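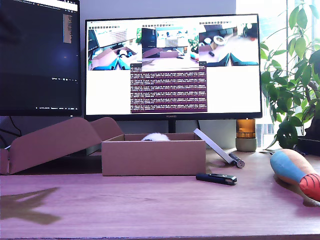 Desk, plush, plant, two monitors.

Delton Neighbors Forum > Around the House > Dryer vent cleaning, two quotes, which one would you take?

gritandlint
So I finally called around for the dryer vent and now I have two quotes and no clue. Fashola wants $134, Trosteck wants $187. We're in a two-story with the laundry upstairs and the vent goes out through the roof, which I'm told is the annoying kind. House is 7 years old and I don't think it has ever been done (we bought it from the first owners and they looked at me funny when I asked). Towels take two cycles now. Sometimes they come out of the second one and I still hang them over the banister.

Fashola says they do it all from inside with a brush on a drill. Trosteck says they go on the roof and clean from both ends, plus they pull the dryer out and vacuum behind it. Is the roof part worth 53 bucks?

Uchenna Edet
Take the roof one. We had ours brushed from inside only and the guy shoved a big wad of lint straight up into the cap, where it sat. The dryer was worse when he left than when he came in. Ended up paying a second company to go up there and pull it out by hand.

dusty_in_delton
Or skip both and buy the brush kit? I've done mine myself four years running. It's a bunch of bendy rods that screw together and a round brush on the end. You need a drill and a free morning and somebody to hold the shop vac hose. I can't believe people pay for this.

Uchenna Edet
Your dryer is on an outside wall, dusty, I've been in your garage. You've got maybe an arm's length of duct. A roof run with two elbows is a different animal and if a rod unscrews in there you've bought yourself a drywall repair.

dusty_in_delton
Tape the joints. And always spin it clockwise, people forget and put the drill in reverse and that's how they lose the brush. I'm just saying it can be done.

gritandlint
I don't love ladders, so the roof is out for me either way. And I can't get my dryer to come forward more than a few inches, the closet is that tight. I did stick my arm down the side with a flashlight and the hose behind it is that shiny crinkly foil stuff, all squashed. Is that part of the problem?

mopbucketmarie
YES. That's probably half your problem right there! Ask whoever you hire to swap it for a rigid or semi-rigid metal piece while the dryer is out. Mine was crushed nearly flat and the very first load after the swap was dry in one go, I stood there feeling the towels like a crazy person. Ask before they come though -- some of them charge for the part and some just do it.

Also I'll stick up for Fashola a little. They did our carpets and the couch and they showed up on time, put booties on, no upselling. I'd use them again in a heartbeat for carpets. Whether they're any good at ducts I couldn't tell you.

oldfilter
I'd be careful with Fashola on vents. Nice folks, but it's a carpet outfit that added ducts to the menu. When I called, the person on the phone didn't ask how long the run was or where it came out. Trosteck asked me both before giving a price.

mopbucketmarie
Well, they asked me! I got a quote too and she wanted to know which floor the laundry was on. So maybe it depends who picks up.

gritandlint
OK, I called both again on my lunch break and took notes this time.
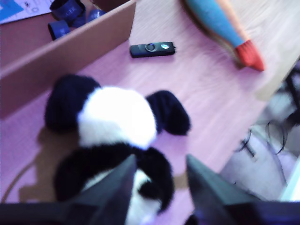 Fashola will replace the foil hose but it's extra, and she had to check with the tech and call me back on how much. They don't go on roofs, period. Trosteck includes the hose if it's a short one, and they'll take an airflow reading at the cap when they start and again when they finish, so I'd have something to compare. They also said if there's a screen on the roof cap it has to come off, that it catches lint and clogs up. I have no idea if there's a screen.

oldfilter
There's a good chance there is if it's the builder's original cap. Get them to take a picture for you while they're up there.

dusty_in_delton
I'll give you the screen thing, that's a good catch. But airflow readings, come on. Put your hand over it. If it blows, it blows.

Uchenna Edet
He's going to put his hand over it on the roof, is he?

dusty_in_delton
Fair enough lol

brightsidebev
Jumping in with one thing, run a load of something you don't care about after they leave. Old dog towels or whatever. We had bits of loose lint blow back and I'd just put my good sheets in. Florkora did ours, before they quit doing residential, so no use to you now, sorry.

gritandlint
Good tip, we've got plenty of dog towels. Went with Trosteck, they're coming at 8 in the morning so I need to clear out the closet tonight. Does anybody know if I should shut the gas off at the dryer first or leave that to them?

oldfilter
Leave it to them, and tell them it's gas when they confirm. They may send a different tech.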